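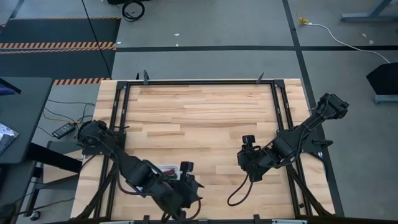 The top gets ordered last and has to be lived with longest, one respondent wrote in the Benlow bench survey, and the trays are bought afterward to fit whatever space is left.

Benlow Releases Light-Grain Bench Tops and Open White Trays as One Range

March 12, 2023. Benlow today released the Gunenlow range of bench tops and small-parts trays for sorting, assembly and light packing work. The range covers tops with a light wood-grain surface and open white rectangular trays, listed for the first time in a single catalog with shared sizing.

The survey quoted above collected 2,473 responses from workrooms that use fixed benches. Benlow asked about surface color, tray depth, edge clearance and cleaning. Respondents who handled small colored parts preferred a pale background. Requests for a deeper tray came mostly from rooms where parts are emptied in bulk and sorted later.

Tops in the Gunenlow range are supplied with the grain running the long way, left to right from the operator's position. Streaks vary in tone between pieces and are not graded out. Customers ordering several tops for one row can ask for them to be cut from the same batch, subject to stock.

The layout guide supplied with each top recommends leaving a margin of clear surface outside the working area on the left, right and rear. Clamped fixtures should sit inside this margin. Cables should be kept off the front edge, where sleeves and tray rims catch them.

Trays are white inside and out. The shallow version is intended for a few parts at a time and can be placed directly beside the work. The larger version is a low, open bin with plain faces and is intended for the middle of the bench, where it can be reached from above. Neither version has a lid. Labels may be applied to the front face.

Jitpraphai, which handles distribution for the range, will hold the trays in 14 sizes. Tops are cut to order.

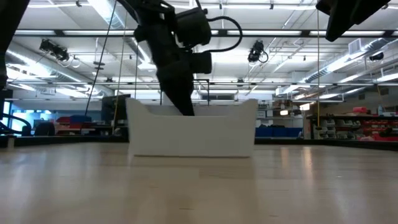 SURFACES AND FINISH

Two finishes are available. The gloss finish wipes clean with a damp cloth and will show reflections of ceiling lights; Benlow recommends placing glossed benches between rows of fixtures instead of directly under them. The low-sheen finish reduces glare but holds pencil marks and needs a mild detergent.

Trays should be lifted to move them. Sliding a loaded tray across a glossed top can drag grit under the base and leave fine scratches along the grain. Self-adhesive feet are sold separately and raise the tray slightly, which also makes it easier to pick up.

Gunenlow tops fit existing Lirnine leg sets without an adapter. Older leg sets with a center rail need the rail moved back before the top is fixed. Drilling positions are marked on the underside.

AVAILABILITY

Trays ship now. Tops ship from April, with orders from the 86 workrooms that took part in the trial filled first. The standard top is priced at $900, excluding legs and delivery. Replacement trays can be ordered singly.

Finish samples and the layout guide are available from Jitpraphai on request. Requests should state the bench length, the leg set in use and the finish required.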